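Is the snack bar cell looked after, or only tidied up? 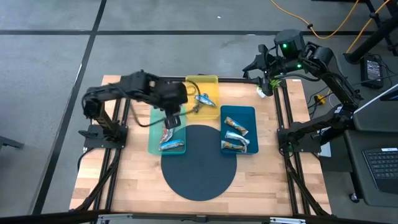
Grendham, 17 May 2018

The two-arm cell at Prundmont is back in use after its spring service, and the notice on the door says it is "fully maintained". I would like to know what that means. I have read the service sheet, all 11 lines of it, and most of them are about bolts.

The bolts matter, I grant you. Both arms hang off the same black frame as the wooden top, so a base that works loose on one side can spoil the aim on the other. Savchuk, who supplied the frame, ask for a check every 300 hours. The last gap was 1115. Temitz, who hold the service contract, put this down to "light duties". Moving wrapped bars between coloured trays is light enough, but the joints still turn and the cables still bend.

Cables are my main worry. On the left arm one hangs in a loose arc from the upper links down towards the base. Some slack is needed there or the arm would pull on it at full reach. How much slack? The sheet doesn't say. On the right arm there are green cable ties at the wrist, and the sheet doesn't mention those either. If ties are part of the repair, they should be written down, with a date to look at them again.

Then there are the trays. The green one sits partly over the edge of the round dark mat, and nothing I can find fixes its place. Temitz say the arm can cope with a tray that has shifted. Perhaps. Shiny wrappers at odd angles are hard enough to grip without the tray wandering as well, and a few pencil marks on the wood would cost nothing.

I have asked for three changes to the sheet: a line for each cable, a line for the gripper fingers, and a space for the hours run since the last visit. Temitz have agreed to the last one — the other two are "under review" until October. Until then, anyone using the cell should look along both arms before switching on and write what they find in the red book by the door.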